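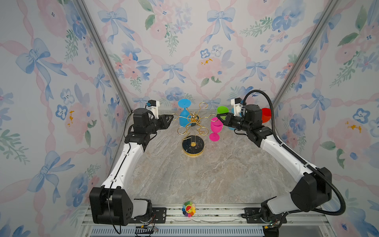

The right arm with the pink glass, rack in the middle.

The Arm That Wouldn't Let Go
Project report, Lostik two-arm bench, 15 June 2022

So my project was supposed to be about hanging stemmed glasses upside down on a wire rack with two arms, and I did get some of that done (see the April report for the hanging part, the planner hasn't changed much). But most of this term went into one fault, and I think it's the more useful thing to write up, so that's what you're getting!

The task goes like this. One arm picks up a glass, turns it over, slides the foot into a loop on the rack and lets go. The loops are curly and the wire is springy, so the last bit is slow and fiddly. Once the gripper opens, the arm backs off and the next glass starts.

What went wrong is that the right arm sometimes backed off without opening. It still had the glass, the glass was in the loop, and the whole rack came along for the ride. I saw it happen 3 times before I stopped running the bench. The first time I blamed my grip settings. The second time I blamed the wire. The third time the rack tipped over toward me while I was reaching in to move a glass, and I hit the stop button, and only the left arm stopped. That was a really bad few seconds. I wasn't hurt, but I had my hand in there and I shouldn't have, and I'm putting it in writing because the lab rules say so and because I'd want to know if I was the next person on this bench.

There were two separate problems, and it took me ages to see that.

The first was the gripper. My code sent "open" and then waited 200 milliseconds before starting the retreat. It never checked that the fingers had moved. Most of the time the wait was plenty, but when the log writer was busy the open command sat in a queue behind old position messages, and the retreat (which goes through a different queue) got there first. You can see it clearly in the logs once you line up the two clocks, which I hadn't done.

The second was the stop button. I'd restarted the right arm's driver by hand after a crash and left out the line that signs it up for the stop signal. The left arm had it and the right arm didn't. There was no warning anywhere, and the screen showed both arms as ready. 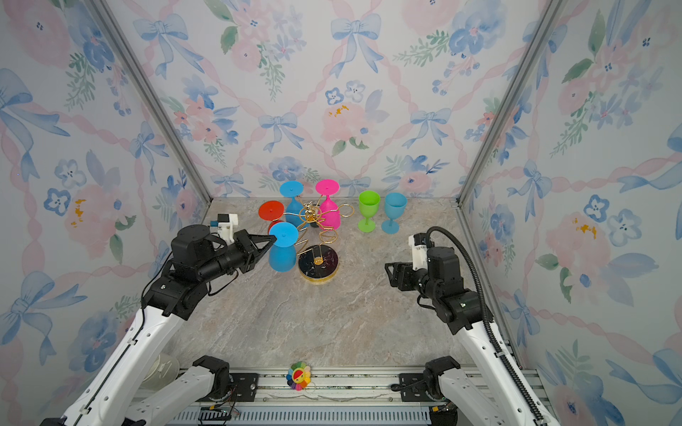 Meirion Mostyn read my draft and asked why the stop went through software at all, and said a button that depends on somebody's startup script is just a suggestion. Fair! I didn't have a good answer. It was like that when I got the bench and I never questioned it. The button now cuts motor power to both arms directly. The downside is that they sag when you press it, so there's a foam pad to put down before a long run.

For the gripper, the retreat now waits until the measured finger opening passes a threshold. If it doesn't get there, the arm holds still and beeps at me. I tested this by blocking the open command on purpose, 10 runs, and the arm stayed put every time. I also test the stop button before each session, both arms moving, and write it in the notebook.

Still not fixed: the clocks drift apart if the bench is left on overnight, and the beep is too quiet when the fan is running.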